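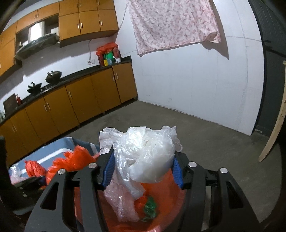 4.2 Changes in the work of the clearing crew

Before the recording tools came, the work of the clearing crew at Turcombe was described to us in very short terms. The crew goes into a kitchen or another room after the fitters, collects the packaging, separates it, and leaves the floor free. All nine workers whom we interviewed gave almost the same description, and most of them added that there was not much more to say. In the second round of interviews, held in February, the same workers spoke about the same task at great length. The longest interview took 85 minutes, and a large part of it was about plastic bags.

We consider this as the first change. The company Bitent, which has the contract for the automation, asks the crew to do part of the sorting with a hand-held gripper in place of the bare hand. The recordings are later used to teach a robot arm at the Dudek depot, where the packaging from all sites is brought together. The worker therefore does two jobs at the same moment. The room must be cleared, and the movement must be good for the recording. In the contract only the first job has a time allowance.

Figure 4 gives an impression of the work. The two jaws of the gripper are closed around a crumpled bundle of white plastic bags, and a piece of pinkish bubble wrap hangs down between the jaws. An orange mesh bag lies over the edge of a light blue crate next to it. The material is thin and light and it changes its shape each time it is touched. Workers told us that with the fingers they feel at once if they hold one bag or three. With the blue ridged pads of the tool they must look, and for a thin bag the eye is a slow instrument. One worker explained it in this way: "My hand knows the bag before me. With this one I have to decide everything."

The loss of touch was mentioned in every interview, but it was not judged in the same way. Four workers said it made the task tiring. They get stiff in the wrist and the shoulder, and they pointed out that the tool is held in front of the body for a long time. Two others, both with older injuries in the fingers, liked that they did not have to pinch anymore. The remaining three said that they had become used to it after the second week and did not have an opinion. We think it is important to report also this last group, which is easily left out of studies about automation.

A second change concerns the order of the work. By hand, the workers take what is nearest, often with both hands, and sort while they walk. The instruction from Bitent asks for one item or one bundle at a time, picked up, moved and released, with a short pause after the release. The crew calls this pause "the bow." It takes very little time, but it breaks the rhythm, and in a room where the floor is covered with packaging the bows add up. The foreman at first counted the recorded rooms by the same standard as the others. On Friday, March 2, 2018, after complaints, the company began to plan the recorded rooms separately. The crew saw this as fair, although no extra pay was connected to it.

The third change is about who decides what is good work. In the period of our study the crew made 648 recordings, of which 141 were sent back as not usable. The reason was given as a code, for example "slip" or "two objects." From the point of view of the workers, many of these were recordings of work well done. The bag was in the crate, and the room was clean. One worker kept a list of the codes she received and tried to find the rule behind them. She found that a bundle was accepted if it was closed in the jaws from the beginning, but sent back if a second bag joined it on the way. "If the bag comes along by itself, I am happy," she said. "They are not happy." Such rules were not written in the instruction. They passed from one worker to another in the van, and after some weeks the new members of the crew learned them before they learned the sorting.

We must be careful here with the word "deskilling," which is often used in the literature. Some skill was certainly put out of use. Nobody in the crew is asked to sort quickly with two hands when the tool is on. At the same time a different skill appeared. The workers learned to approach soft material from the side, to press a bundle a little against the rim of a basin before lifting, and to judge whether an item would stay in the jaws. Three of them now show these movements to the crews of the Even site. They are not called trainers, and their position on the pay scale is the same as before.

The future of the jobs was a question that we did not plan to ask directly, but it came up in most interviews. The workers made a clear difference between the depot and the rooms. They expected that the arm would take over the sorting at the depot, where the crates arrive at a fixed place. For the rooms they were less sure. Several said that each kitchen is different, with things left on the counter and planks leaning at the door, and that a machine would need someone to go in before it. One of the older workers did not find this a comforting idea. He said that he had been hired to clear up after people, and he did not wish to finish his working life by clearing up in front of a robot.

The management at Turcombe gave us a different picture of the same plans, and we treat it in Section 4.3.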